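I'm looking for a part-time helper at my little soap and candle shop in Ostport, and I'd love to hear from you if you like nice smells and don't mind being on your feet!

The job is 12 hours a week, mostly mornings. You'd be wrapping orders, pouring the odd batch with me and chatting with whoever wanders in off Tulidham Street (we get a lot of dog walkers). I've been running the place on my own since February and the online orders have gotten away from me a bit, so packing is where I need you most.
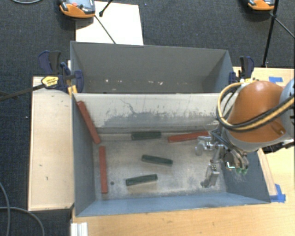 Do you need experience? I'll teach you everything over your first 8 shifts, and I'm a patient teacher, I promise.

You do need to be okay with strong scents and able to carry a full box up the back stairs. Weekend cover now and then would be great too – we do the Platutar craft fair every summer and it gets wild.

To apply, drop a short note through the door at 9 Kumarasinghe Lane by Mar 31, 2018. Skip the fancy resume, just tell me a bit about yourself and which mornings you're free.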